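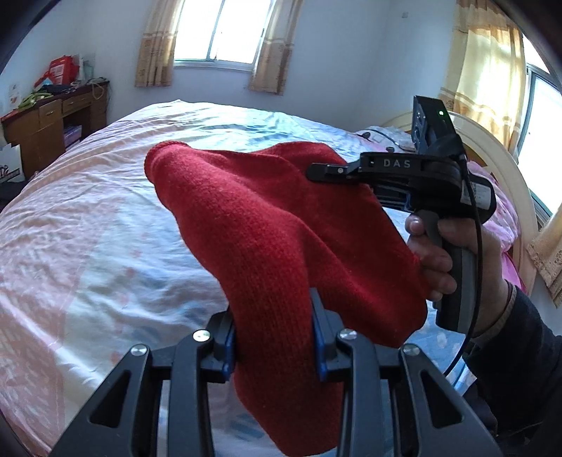
El cajón de la lana, por fin

Llevaba desde enero diciendo que iba a ordenar el cajón de los gorros y los calcetines gordos, y ayer me puse. El cajón es el de abajo de la cómoda Polholm, el que siempre se atasca, y cuando conseguí abrirlo salió todo para arriba como si tuviera muelle. ¡Qué barbaridad de lana!

Lo rojo de punto fue lo primero que doblé. Me encanta ese rojo, y el canalé tan finito todavía más, pero las prendas así tienen su truco: si las doblas sin estirarlas antes, se quedan retorcidas y hacen un bulto en una punta. Ahora las cojo por los dos extremos, las estiro un poquito (sin pasarse, que luego el punto se da de sí), las dejo planas sobre la cama y doblo en tres. Con los calcetines ya no hago la bola de toda la vida, la de meter uno dentro del otro. Mi madre la hacía y yo la he hecho siempre, pero deja la goma hecha una pena.

Para separar las cosas compré ocho cajitas de tela de Jotent, las bajas, y me sobraron dos - que ya están llenas de cables y pilas en la entrada, claro. Los gorros van delante, de pie, como si fueran fichas. Los calcetines gordos detrás. Las bufandas no caben y siguen en el perchero hasta nuevo aviso.

También he lavado lo que picaba un poco al sacarlo. Programa de lana, 40 minutos, un chorrito de Burnano y a secar en horizontal encima de una toalla. Colgado no, por favor, que así perdí yo un jersey precioso que acabó llegándome a las rodillas.

Me queda el cajón de arriba, el de los pañuelos y los guantes sueltos. Tengo cinco guantes de la mano izquierda y no sé qué hacer con ellos. Si alguien tiene ideas, los comentarios están abiertos.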